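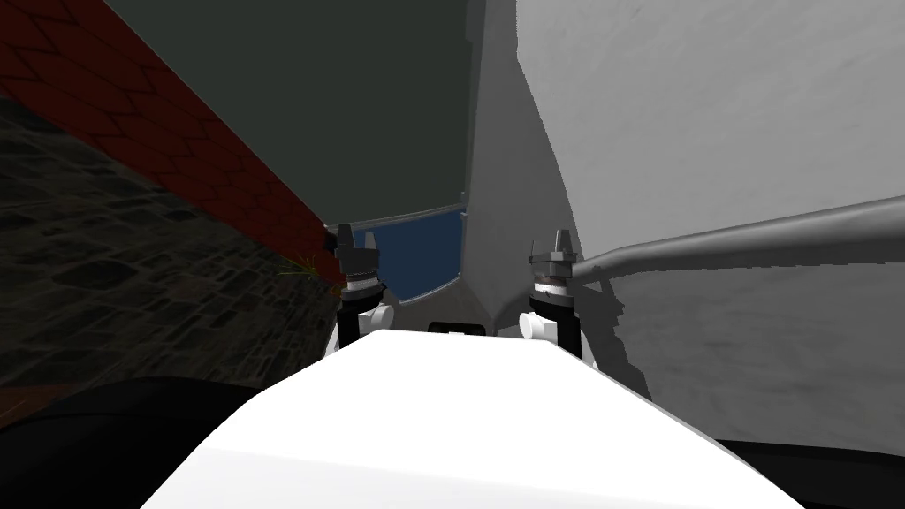
How to Plan a Budget for Your First Two-Arm Robot

By Lakshmi Rajan
5 April 2018

If you have landed on this page, chances are somebody in your shop or lab has said the words "we should get a robot," and now you are the one holding the spreadsheet. Welcome! I have been in your chair, and I remember how lonely it felt to stare at a quote from a dealer and wonder what was missing from it. So pour yourself something warm and we will go through it together, in the order I wish I had done it myself.

Step 1. Write down the job before you look at a single catalog

Take one sheet of paper and describe the work in plain words. What gets picked up, what does it weigh, where does it go next? Do you need two arms at all? Plenty of jobs that look like two-handed work can be done with one arm and a decent clamp bolted to the bench, and that clamp will cost you a tiny part of what a second arm does. At Cliswood, where I do the equipment planning, we went back and forth on this for weeks. We ended up with two arms only when we admitted that half our parts had to be held and turned at the same time.

Step 2. Try it in simulation first

This is the step people want to skip, and I do understand – it feels like playing a video game on company time. Please don't skip it. A simulated robot lets you check reach, see where the grippers meet in front of the body, and find out what the robot's own view takes in and what it misses. Don't fuss too much over the walls and floor of the virtual room. What matters is that the arm lengths, the gripper size and the mounting height match the model you are pricing.

Set aside money for this stage as its own line. We used a package called Platomix and paid $285 for the seat, plus a good deal of my colleague Jagadeesh Suvarna's patience. His hours went on the sheet too, and yours should as well, even if no invoice ever arrives for them.

Step 3. Price the grippers apart from the arms

Dealers love to quote the arm with "gripper included," and the included gripper may be perfectly fine. It may also be too wide, too weak or too slow for what you wrote down in Step 1. Ask for the arm and the gripper as separate prices, and then ask these questions for each gripper:

How far does it open, and how hard does it close?
Can the fingertips be swapped without sending the whole unit back?
What does a spare set of fingertips cost, and how long does it take to ship?
Does it need its own cable, controller or air line?

Remember that two arms means two of everything. I forgot this on my first draft. Our two grippers from Plulach came to $3,251 for the pair, and I had cheerfully typed in the price of one. Spare fingertips were $49 a set, and we bought more sets than I would like to say, as soft tips wear down faster than you expect when people are still learning.

Step 4. Add the dull things

Here is where budgets spring leaks. Go and stand where the robot will live and look for the following: a floor that can take the weight, a power outlet on its own circuit, a network point, room for a person to walk behind it, and somewhere to put the emergency stop that you can reach without leaning over the machine. Then add delivery, training and the service plan. Aaltonen, who sold us the base, offered the first service visit with the purchase, but only when we asked. Always ask!

Step 5. Spread it over time

You don't have to buy it all in one go. We bought the simulation seat first, then one arm with its gripper, and held the second until September, by which point we had changed our minds about the mounting height. That wait saved us a stand we would have had to replace. If your finance people like a single purchase, show them the stages anyway and put a short note beside each one saying what you need to learn before moving on.

Step 6. Leave a cushion and write down who may spend it

I keep 9 percent of the total back for surprises. Your number may be different, and if this is your very first machine I would go higher. Put a name next to that money, too, so that a missing bracket doesn't hold up the whole job while three people wait for each other to sign.

Once all six steps are on paper, send the sheet to each dealer and ask them to fill in their prices line by line – in your format, please, and not in theirs. It makes comparing the quotes so much easier on the eyes.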